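**Scissors** are hand-operated cutting tools made up of two blades joined at a pivot. Material placed between the blades is cut when the handles are closed. They are used on paper, cloth, card, thin plastic, string, hair and light sheet metal. Larger tools of the same type are usually called shears, although the point at which one name gives way to the other differs between trades.

## Terms

The English word is plural in form and is normally used with "a pair of". Each half of the tool consists of a blade, a shank and a handle loop, called a bow in the cutlery trade. The flat surface behind the pivot, on which the two halves bear against each other, is called the ride. The part of the blade nearest the pivot is the heel and the far end is the point.

## History

The oldest form is the spring type, in which two blades are joined at the handle end by a curved strip of metal that pushes them apart when released. Bronze and iron examples are known from the ancient Near East and from Egypt. Pivoted scissors were in use in the Roman period, but the spring type remained common in Europe for many centuries and is still made for shearing sheep and for snipping thread.

Cast steel came into use for scissors in Sheffield during the eighteenth century. Drop forging later allowed blanks of regular size to be made in quantity, though grinding and fitting were still done by hand. Moulded plastic handles became common in the second half of the twentieth century and lowered the cost of household scissors considerably.

## Cutting action

Scissors cut by shear. The blades do not meet along their whole length at once. Each is slightly bowed, so that when closed the pair touches only at the points and the ride, with a narrow gap between. During the cut the blades touch at a single place, which travels from heel to point as the handles close.

The force at the cut depends on its distance from the pivot. Thick material is therefore easier to cut near the heel, and fine work is done with the points. Tools for heavy material have short blades and long handles.

The pressure that keeps the edges together comes partly from the bow of the blades and partly from the hand. In right-handed scissors the closing movement of the right hand tends to push the edges together. The same movement made with the left hand tends to part them, and thin material may fold between the blades. True left-handed scissors reverse the order of the blades as well as the shape of the handles.

## Manufacture

Blades are forged, stamped or cast. Stainless steels are used for most household pairs, while carbon steel is preferred by some makers of tailoring shears. After hardening and tempering, the inner faces are hollow ground and the edges are set. The final fitting, known in Sheffield as putting together, consists of bending the blades and adjusting the pivot until the pair runs evenly.

Narayanan Sundaram's handbook *The Pivoted Edge* divides pivots into screwed and riveted types. A screw can be tightened as the ride wears, whereas a rivet can only be struck again. Selvaraj Herath, writing on workshop practice at the Ralholm cutlery works, gives 74 separate operations for a forged pair of tailoring shears and 9 for a stamped household pair.

## Types

- **General-purpose scissors** have straight blades and handles of equal or nearly equal size. Coloured plastic handles are common.
- **Embroidery scissors** are short, with narrow, sharp points.
- **Dressmaking shears** have an angled lower handle, which lets the lower blade lie flat on the table.
- **Pinking shears** have toothed blades that leave a zigzag edge and slow the fraying of woven cloth.
- **Bandage scissors** have one blunt tip, made to pass beneath a dressing.

Pointed scissors with yellow looped handles, held over a dark tabletop:
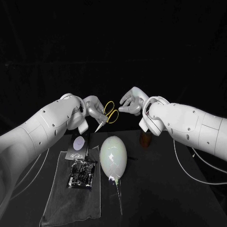 ## Care and sharpening

Scissors are sharpened on the bevelled edge only. Grinding the inner face removes the hollow and spoils the cut. A drop of light oil at the pivot reduces wear on the ride, and any surplus should be wiped off before the tool is used on cloth.

## See also

- Snips
- Secateurs
- Guillotine (paper)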